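Unit 6 — Small-Format Retail in Visitor Districts

Handout for the Saturday section. Read before class; bring the stock sheet from Unit 5.

## 6.1 Scope

This unit covers shops that sell gifts and drinks from one counter to a mix of visitors and local residents. The working case is Guseo, a gift shop with seating on a pedestrian street in the old quarter of Junura. The shop has 38 square meters of floor space, including storage. Figures are from the owner's October records unless noted.

## 6.2 Terms

**Carry item.** A product a visitor can take home in hand luggage without extra packing.

**Dwell time.** Minutes between entry and exit, whether or not a sale is made.

**Attach rate.** Share of drink orders that also include at least one gift item on the same receipt.

**Dead facing.** Shelf width given to a product with no sale in the past four weeks.

The textbook uses "linked sale rate" for attach rate. The two are the same. Use attach rate in written work.

## 6.3 Product range

Guseo lists 296 products. By count, most are paper goods, small textiles and ceramics. The owner buys from two wholesalers, Lill and Tonen, and from a changing group of local makers on consignment.

Consignment lowers the cash tied up in stock but adds record keeping. Each maker's goods must be counted and settled separately, and prices can't be changed without the maker's consent. Wholesale goods carry a higher risk of dead facings but can be marked down at will.

A range of this size is wide for the floor area. In Hrytsenko's course reader (Vasylyna Hrytsenko, chapter 4) the argument is made that a narrow range with a visible theme sells better per meter of shelf than a wide one. The theme may be a color family, a material or a local craft. What matters for the calculation is that the customer can tell in a few seconds what the shop is. Her data are limited to one street and one season, so treat the result as a starting point.

## 6.4 The drink counter

Drinks have a high gross margin and a low ticket value. Taken alone, the counter at Guseo covers its own labor on weekends and falls short on weekdays. Its value to the shop depends on the attach rate.
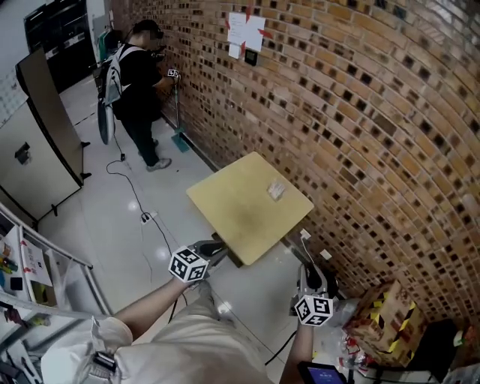
Two effects need to be kept apart. Seated customers stay longer, and longer dwell time goes with more gift sales. But customers who already plan to buy gifts may also be the ones who sit down. Receipts can't separate these cases. A simple test is to close the seating on alternate weekdays for a month and compare gift sales per entry. Weather has to be logged for each day, and holidays left out.

Seasonal menus complicate the comparison further. If a new drink or sweet starts during the test period, drop that week.

## 6.5 Layout rules used in this course

1. Carry items go within reach of the register line.
2. Fragile items stay above knee height and away from the door swing.
3. Leave a clear path of at least 84 centimeters between fixtures. Local code may require more — check it first.
4. Seating should face the shelves where the room allows.
5. No product is shown in more than 3 places.

Rule 5 is often broken for postcards. Note the exception in your plan if you use it.

## 6.6 Gift wrapping

Wrapping is a labor cost that rarely appears in small shop accounts. Time five wraps of a medium box, take the median, and multiply by the hourly wage. Add paper and tape. If wrapping is free, the total is subtracted from the item margin before ranking products. Low-priced ceramics usually move down the ranking once this is done.

## 6.7 Exercises

- Using the Unit 5 sheet, mark all dead facings and give the shelf width they take up.
- Compute the attach rate for weekdays and weekends separately.
- Draft a one-page range cut for Guseo. State the theme, the products kept, and how consignment makers would be told.

Hand in the range cut on paper. The first two exercises will be checked in class and aren't graded.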